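Home Features Collections Visit Support Us Search

Last updated: November

What Lies Beneath: Surfaces, Foam and Matting at the Tilgate Store

Visitors to a museum rarely have cause to consider what an object rests upon when it is not on display. At the Tilgate Store, which holds 3,838 items on behalf of the Pomport and Jonville collections, the matter takes up a good part of the working week. Every shelf, drawer and bench is lined, and the choice of lining has been under review for much of the past year.

The review was led by Lise Charbonneau, Head of Collections Care, who joined Tilgate from a textile archive and found that the store had inherited four decades of differing practice. Some drawers were lined with felt, others with folded tissue, and a few with carpet underlay that had begun to crumble. "One could date a cabinet by its lining," she says. "It was of some interest to us as history, but it was doing the objects no good."

The first stage was a survey of 248 drawers, carried out on Tuesday afternoons when the store is closed to researchers. Staff recorded the material in each drawer, its condition, and whether the contents had shifted since the last inspection. Small turned pieces, such as the Trnka bobbins, had moved most often. Flat items had generally stayed in place, although several had taken up colour from dyed felt and have since been referred for treatment.

Three types of surface were then compared. Plain closed-cell foam, cut to shape, gives the firmest hold and remains the preferred choice for objects that will not be moved for many years. It is slow to prepare - a single drawer of mixed pieces may take a full day - and has to be cut again whenever the contents change. Smooth sheet matting is quick to lay and easy to wipe, but rounded objects roll on it. The third type, with a raised pattern, falls between the two.

Patterned surfaces are familiar from packing cases and workshop floors, and their use in storage is by no means new. The raised points carry the weight of the object, while the hollows between them allow air to pass underneath. Grey was chosen for the trial because it shows pale dust and loose fragments clearly, and these can tell a conservator a good deal about the state of a piece.

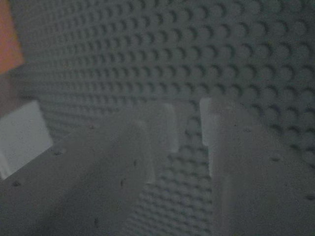 There are drawbacks. Dust gathers in the hollows and is harder to remove than from a flat sheet, so cleaning must be done with a soft brush and low suction. Very small items may settle between the points and be overlooked. The store has therefore ruled that nothing less than 40 millimetres across should be placed directly on a patterned surface; such items are kept in lidded trays instead.

The new guidance has so far been applied to about 50 drawers, beginning with the Jonville ceramics. Old linings are labelled and a sample of each is retained. The remaining cabinets will be dealt with in the order in which their contents are due for inspection, and researchers wishing to consult material in the meantime are asked to write to the store in advance.

Related features
The Pomport Ceramics: A Second Look
Caring for Turned Wood
Tissue, Felt and Cotton: Notes on Older Packing
Inside the Tilgate Reading Room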